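Up at quarter past five and out of the house before the kettle had properly boiled. The rink at Deltport opens the side door at six for the adult skaters and I like to be one of the first on, before the ice gets chewed up. It was four degrees in the car park and not much warmer inside. June is the best month for ice here and the worst for getting out of bed.

Worked on figures for the first forty minutes. I know they have been gone from competition since before half the people at our club were born, but Gopinath still teaches them and I still want to learn them properly. Outside eights on both feet, then inside eights, then the change of edge that I have been stuck on since summer. The left foot is fine. On the right I drop my hip just before the change and the tracing goes flat for about a blade length. You can see it on the ice afterwards, two lines where there should be one. Did it over and over until somebody's kid skated through the middle of it, then moved to the far end and started again.

Gopinath Chacko came on at seven. He watched three of them without saying a word and then told me I was looking at my foot. I was. He put his glove down on the ice on the long axis and made me look at that the whole way round. The first one was terrible. The next was better. By the end I had a tracing that I would not have been ashamed to show someone, although the closing of the circle was still a good hand's width out.

He told me a bit about his own start, which I had only heard in pieces. He learned on roller skates, on a concrete floor in a hall, from a man called Krishnamoorthy Shenoy who had a book of figure diagrams and had never stood on ice. Shenoy would draw the circles with chalk and a length of string. Gopinath was 17 the first time he went on a real rink, on a visit to an uncle, and he says he fell over for an hour because nothing gripped. Then he did a clean outside eight and the rink manager came over to ask who his teacher was. I said he should write it all down. He said Shenoy's daughter has the book and most of the letters and that someone else can do it.

So I suppose I have been thinking about that all day. I looked in the club history at lunch, the one that was done for the Tosgate rink before it closed, and there is nothing in it about him at all. It is 284 pages long and he taught there for years. Plenty about the pairs champions and the curtain fire, and a whole chapter on the ice show. The test results at the back give his pupils' names but no coach. I counted his as best I could, going by the ones I know, and gave up when the bus came.

Skates are due for sharpening. The left inside edge is dull from the heel forward and I slid off it twice on the three turns. I have been putting it off because the bloke I trust only does Saturdays at the hockey shop and he charges what he likes now. New boots are out of the question this year. I tried on a pair of Sosska ones at the shop last time and they were lovely, stiff all the way up with a good snug heel, but they were $588 without blades. Put them back in the box. 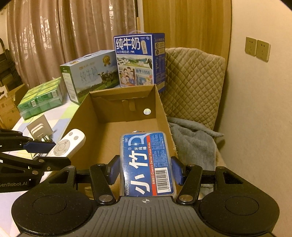 Page last changed: June, 9:40 pm

Stretched for a while after tea. Right hip is tight, same spot as always, and it would explain the dropping if I let it. Gopinath thinks the hip is an excuse. He may be right. I can hold the position for as long as I like in the kitchen with one hand on the bench.

Rang Mum. She asked if I was still doing the circles. Told her yes. She wanted to know when there would be some music and I said there might be a club evening in spring, if I can get two minutes of something together. I have not chosen anything. There is a violin piece I like but the middle section drags and I would need to cut it, and I am no good at cuts. Annamalai from the Thursday group has done a few for people and the joins are hard to hear. Will ask.

Wrote to Shenoy's daughter tonight as well, just a short email, to ask whether she would mind someone having a look at the diagrams. Gopinath gave me the address without much fuss, so he can't be completely against it. Read it over and took out a paragraph about myself before sending.

To do before next session: laces, the right one is fraying at the third hook. Blade guards, have only one. Find the dry socks. Pay ice fees for the rest of the term, $284 if I go with the morning card. Look at the glove and leave the foot alone.

Alarm set for quarter past five again.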